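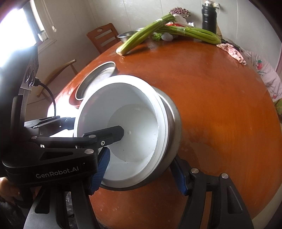
Figure 2. Metal pot with white plastic insert, on a round table.

3.2 Household cooking records

Households in Molura kept a cooking diary from 15th July until the end of November. We received 1621 usable entries from 81 homes. Each entry listed the grain cooked, the amount of water added and whether leftovers were kept overnight. Rice was the most common grain — oats came second, mostly at breakfast. Entries with no water amount were left out of the totals but kept for the leftovers count.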